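How to Make a Small Shelf for a Gift Table from a Jar Set and a Board

Every December I prepare a table with small presents, and it always had the same problem. All things lay flat, and from the door you could see only the first row. Now I build a low shelf from one of the gifts itself. You need no glue and no tools, and afterwards everything can be given away as it is.

What you need

One boxed set of jars, still closed in its plastic film
One flat board, a little longer than the box
A soft toy
One or 2 small packages
A strip of non-slip mat (I use Teltix, but any kind will do)

Step 1. Choose the base

Take a set where the jars stand side by side in a cardboard tray. Mine has three jars, and on the front of the tray is written "Auf den Spuren der Alten." Leave the film on. It holds the jars together, and without it they can move when you put weight on top. Press with your flat hand on the lids. If one jar is lower than the others, choose a different set.

Step 2. Lay the board

Put the tray at the back of the table with the printed side to the front. Lay the board on top and push it gently at each corner. If it tips, move it 2 cm and try again. With a very smooth board, put the non-slip strip between the board and the jars.

Step 3. Place the soft toy

The toy goes in front of the shelf and a little to one side, so that the words on the tray stay free. A panda is good for this because the black and white can be seen well in colored light. Lay it on the belly and turn the head to the front.

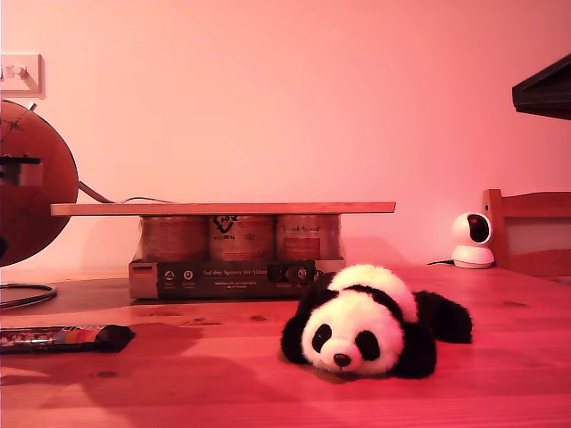 Ekanayake
Friday, July 3, 2026

Step 4. Add the long package

A long, narrow package looks stiff when it is parallel to the edge of the table. I prefer to lay it diagonally, with one end pointing to the shelf — then the eye goes from the front to the back. Dark packages are better on the pale part of the wood. Keep a hand's width between the package and the toy.

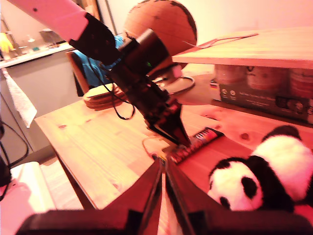 Move each thing only a little and then look again from the door. I usually change the package more often than the toy. When you are satisfied, leave it for 20 minutes and come back with fresh eyes.

Step 5. Check the light

Pink or red light makes a warm table, but dark red paper almost disappears in it. Turn the lamp so that one part of the table keeps its own color, and put there the things which people should read.

If you put presents on the board, use light ones only, and nothing made of glass.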